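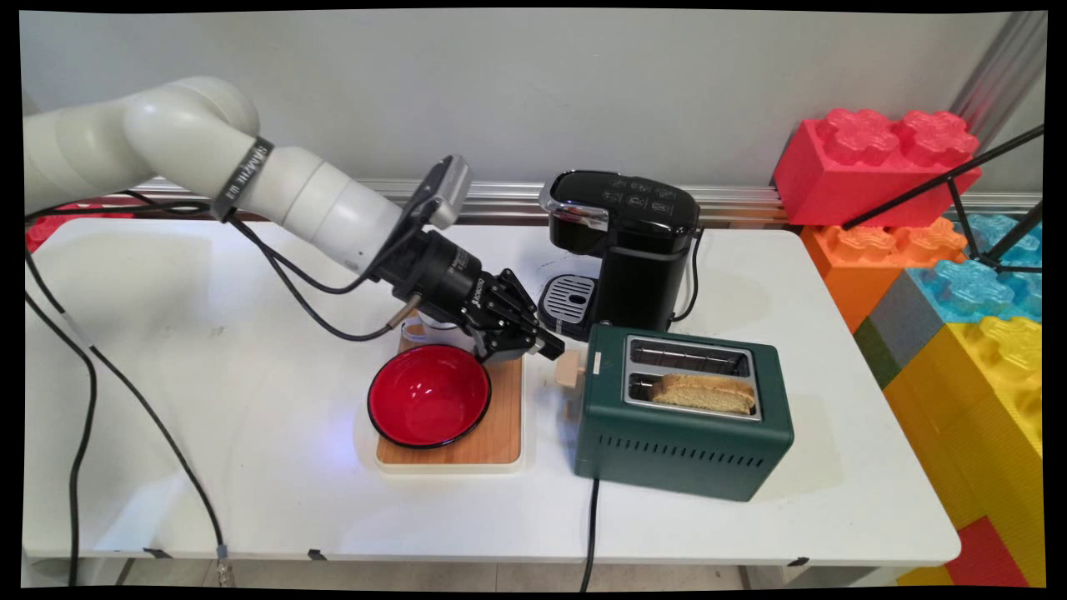 A red bowl and a toaster, on a white table.

Pundwood holds its small-appliance fair every January, when the parking is free and so, apparently, is everyone's Sunday. I drove up from Skostine, paid 7 dollars at the door, and got a paper wristband that pulled the hair off my arm when I took it off.

The main hall is mostly toasters and kettles, with a side room for irons. Marciniak had the biggest stand again and the thickest carpet. They were showing a two-slot model with 20 browning settings. I asked the man which one was toast. He said that depended on the bread, and gave me a brochure.

Colia was more fun. Their people were making actual cinnamon toast and handing it out on napkins, so the line went back past the restrooms. I stood in it twice. Their new kettle costs 310 dollars and has a wooden handle. It boils water. I watched it do this with a small crowd, and a couple of them clapped.

Lunch was a ham sandwich, cold, in a building with more heating elements than some small towns.

The afternoon talk on crumb trays started at 2 and was better attended than you'd think. The speaker wants them all to slide out from the front. Somebody behind me disagreed strongly enough to leave. I stayed for the slides, bought a marked-down hand mixer I don't need, and spent a long while finding my car in the lower lot. Same hall next year, but they're moving the irons upstairs.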